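A Day at the Vomthorpe Kitchen and Tile Fair

I had been looking forward to Vomthorpe since last September, when Judit Erdős came home from it with a trunk full of sample tiles and a bread knife she still brags about. So this year I went with her, and we brought Bence Hegedűs along, mostly for his van.

We got there as the doors opened and there was already a line past the bakery. Parking is 2 dollars in the field behind the church, and the walk down takes you over the river, with ducks!

The main hall

More than 200 stands this time, according to the program, and I believe it. The main hall is all countertops, sinks and cabinet fronts, and I could have stayed in there until closing. You're allowed to touch everything. I must have run my hand over every slab of soapstone in the building, and a very patient woman from Irkusby let me squeeze half a lemon onto a marble offcut to see what it would do (it etches, and fast).

Her advice on stone was the best I heard all day. Ask to see the whole slab, because a sample the size of a playing card tells you next to nothing about the veining. Take it over to a window. And if you cook with a lot of turmeric, go darker than you think you want.

Judit was after wall tile. Her kitchen is narrow and faces north, and everyone has told her to paint it white, so naturally she wants dark blue. I was doubtful until we got to the big square tiles with pale grout. They looked so calm next to gray-brown stone that I started mentally ripping out my own backsplash.
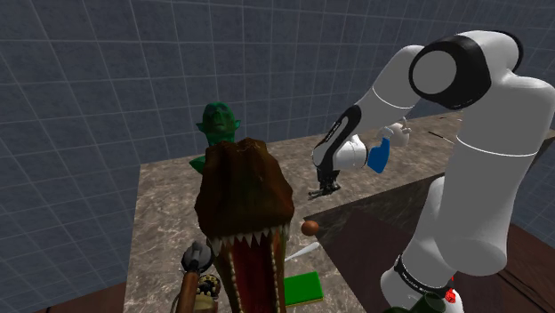 Lunch and the workshops

Food is out in the courtyard. Get the dumplings from Han, at the far end by the fountain - we shared two plates and then went back for a third. The coffee line was long but moved along nicely.

After lunch we took the grouting workshop, run by a small tile studio called Imisus. It was the highlight for me. You get a board, a float and a bucket, and 29 of us stood at long tables making a terrific mess. I learned that I've been using far too much water on my sponge for years. Bence finished first and his lines were perfect, and he has never tiled a thing in his life.

Going home

Judit bought her blue tiles. Bence bought a colander. I came away with a soapstone offcut for rolling pastry and grout all down one sleeve. The van made it up the hill on the second try, and we've already asked for the dates for next year.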